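Communiqué de presse

Prernance rouvre sa salle d'accueil après la remise en état du mobilier

Clirnside, lundi 29 juin - La société Prernance annonce la réouverture de la salle d'accueil du centre Bansal, fermée au public depuis le mois de mars. Les chaises et les bancs ont été conservés et confiés à une équipe placée sous la responsabilité de Khrystyna Stasiv. Le nettoyage des dossiers se fait à la main, au chiffon, chaise par chaise.
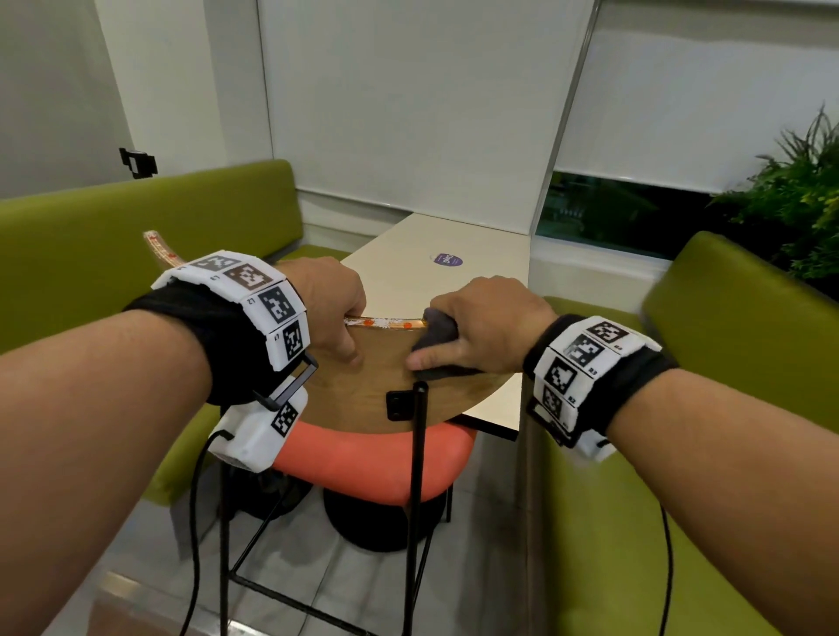
Passage du chiffon sur le bord supérieur d'un dossier en bois clair.

« Nous tenions à garder ces chaises, que les habitués connaissent bien », déclare Naveen Negi, directeur du centre. Un entretien identique sera désormais assuré tous les trois mois - les assises et les piètements seront traités lors du même passage.

La salle pourra recevoir jusqu'à 100 personnes. Les associations qui souhaitent la réserver sont invitées à adresser leur demande par écrit au secrétariat du centre.

Contact presse : Tamara Bondarchuk, service communication, Prernance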